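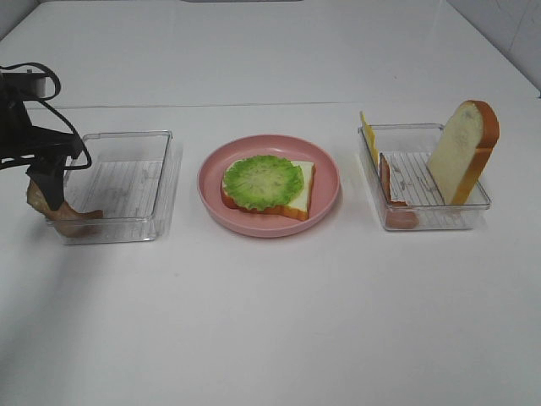

A slice of ham and a clear plastic tray.

Packed lunch swap at Dellgate community hall

In March we start again with the packed lunch swap. The idea is simple: you make one lunch more than you need, you bring it to the hall kitchen before 11, and you take home a lunch that another person made. Last time 22 people joined, and we had some very good samosas from Zubaida Sial.

Please write on the lid what is inside, also the small things like mustard or nuts. A paper label with tape is enough. Lunches without a label will stay on the side shelf and can't be swapped. 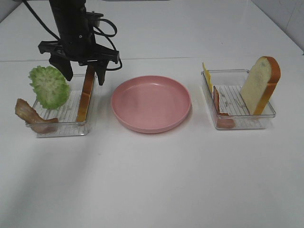
Sarla Gautam asked if soup could be allowed this year, as her family eats almost no sandwiches in the cold months. She would bring it in jars with a screw lid.

We talked about it and the answer is yes, if the jar closes well and you carry it standing up. The fridge in the kitchen is small – please do not bring the big jars.

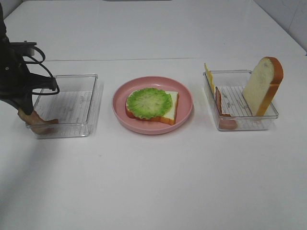 The fee stays at 20 cents for each lunch, which pays for napkins and dish soap. Irfan Jatoi keeps the tin near the door. If you come by the bus from Talpur, get off one stop before the school, because the road behind the hall is still closed.
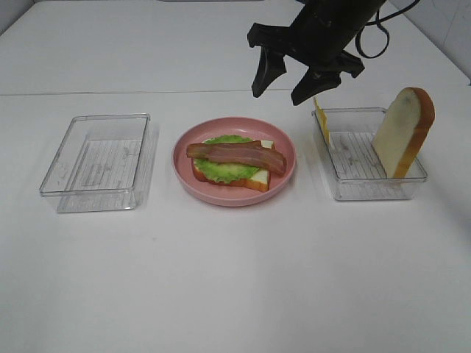 Boxes from last year that were left in the kitchen are now in the cupboard under the stairs. Please look for yours before the end of March. To join the swap, give your name to Humaira Swati or write it on the list in the entrance.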